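Felt, plates and a very long Friday

August 31, 2018

Last day of winter, and I have spent most of it thinking about crockery. I know, I know. But if you've been reading for a while you'll remember that I promised to sort out the plate situation before spring, and I've left it to the very last minute as usual.

So, a bit of background. Our old set was a hand-me-down, all white, all chipped, and I'd had enough of it. I'd been eyeing off the Komirano range for months (the colours!) and kept talking myself out of it, and then they had a clearance and I caved. I went for pale green plates first and told myself I'd stop there. Then I bought blue mugs. I had a little wobble about whether green and blue would look like a kindergarten together, but I really love them side by side, especially on something plain.

And the something plain is what I want to rave about, so bear with me!

I've become a complete convert to felt under dishes. I used to think it was a fussy thing, like doilies, but a big thick square of grey felt on a white table is just gorgeous. It takes away that horrible clack when you put a plate down, and the speckly grey makes any colour look a bit richer. Pale green on bare white looked washed out to me, almost hospital-ish. On grey it's lovely and soft.

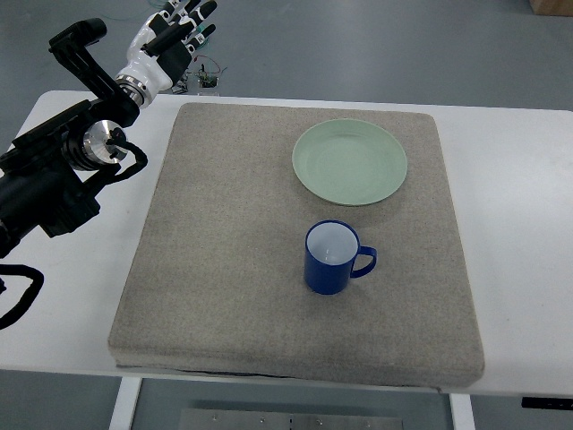 I did look at thinner ones first. Faseo do a flat placemat style that rolls up nicely in a drawer, and if you're short on space that's probably the sensible choice. I just like the chunky look better, more cushion than mat. The downside is you can't fold it, so it lives on the table full time, and crumbs do get into felt no matter what anyone tells you. I go over mine with a lint roller after brekkie and give it a proper shake outside on the weekend. Tomato sauce is my great fear. So far, so good, touch wood.

A few of you asked about plate shape after my last post. I'm firmly on team wide rim. You get somewhere to put your thumb when you carry it, and toast crusts have a place to go. Shallow is fine for sandwiches and cake, but I'm keeping two of the old bowls for anything with gravy, chipped or not.

Next job is the cupboard itself. I want a second shelf in there so the mugs aren't stacked on top of each other, and I'm hoping to get that done in September. The old white plates are wrapped in newspaper in a box by the back door, ready for the op shop. If you want them before then, sing out in the comments.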